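Unit 4: Preferments and Sourdough Cultures
Course handout, Bread Production I
Issa Karam

Read this before the June lab block. The lab sheets assume you can do the flour and water arithmetic in section 4.2 without help.

4.1 Terms

A preferment is any portion of the dough mixed and fermented ahead of the final mix. A poolish is equal weights of flour and water with a very small amount of commercial yeast. A biga is stiffer, usually 50 to 60 percent water on flour weight. A levain is built from a sourdough culture and contains no commercial yeast.

The word "starter" is used loosely in the trade. In this course it means the culture you keep and feed. The portion you build from it for a given batch is the levain. Keep the two apart in your production log -- mixing them up is the most common error in the written test.

4.2 Percentages

All formulas are given in baker's percent. Total flour is 100 and every other ingredient is stated against it. Flour inside the levain counts toward total flour, and water inside the levain counts toward total water.

Worked case. Total flour is 1,000 g, dough hydration is 70 percent, and 20 percent of the flour is prefermented in a levain at 100 percent hydration.

Flour in levain: 200 g
Water in levain: 200 g
Levain weight: 400 g
Flour in final mix: 800 g
Water in final mix: 500 g
Salt at 2 percent: 20 g
Dough weight: 1,720 g

The small amount of starter used to seed the levain is included in the 400 g. Take it out of the levain flour and water before you weigh those. 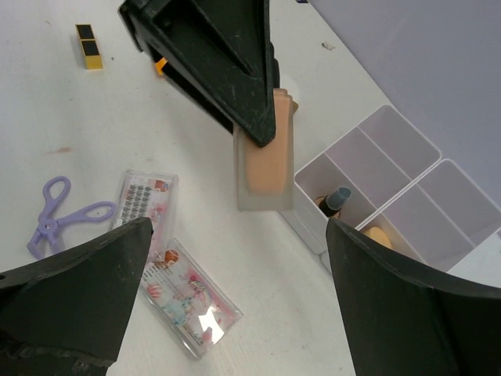 4.3 Feeding and temperature

Feeding ratios are written starter : flour : water, by weight. A 1:1:1 feed ripens quickly and gives a mild acid load if used young. A 1:4:4 feed takes longer and suits an overnight schedule. Changing the ratio moves the time of peak. So does changing the temperature, and students tend to adjust both at once, after which the log tells them nothing.

Lactic acid bacteria and yeasts do not respond to temperature in the same way. A warm, wet culture generally favors lactic acid. A cool, stiff one is generally sharper in taste. Flour matters too: whole rye carries more minerals and enzymes than white wheat flour, and a rye culture will usually move faster.

Judge ripeness by volume, surface and smell. A ripe levain is domed or just starting to flatten, with bubbles through the full depth. A sunken surface and a harsh smell mean it has gone past peak. It may still raise dough, but expect weaker gluten -- acid and enzyme activity have both had longer to work on it.

4.4 Log requirements

Record flour temperature, water temperature, levain temperature at mixing, feed ratio, time of feed and time of use. Write the flour lot beside the first entry. Late entries must be marked as late.

Reading: Rawashdeh, chapter on stiff cultures; Femmont course reader, pages 44 onward.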